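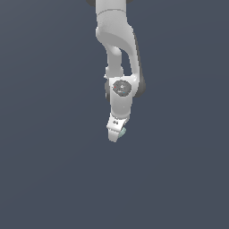 Six in the morning and Ruth Lozano is already on her second batch. Flour on the phone, flour on the radio. Her bakery, Clovetti, opens at seven and the line starts before that, February or not.

She sells 4 kinds of bread. Used to be more. "I got tired of throwing out rye," she says, and goes back to shaping.

Small bakeries are having a moment again, or so the landlords say. Rent on the block went up in the fall. Butter too. Ruth raised the country loaf by a dollar and lost one customer – he came back in a week.

Across the river Tuncay Özkan does it differently. No storefront, just a rented kitchen and a list of regulars. 79 of them at last count, all paid up a month ahead. He bakes 800-gram loaves, seeded, and drops them off by bike. Mostly by bike. Snow days he takes his sisters car.

Would he open a shop? Long pause. "Ask me when my knees go."

Back at Clovetti the rye question comes up again, a woman in line wants to know wich day. There is no day. She takes two baguettes and says she'll ask next week.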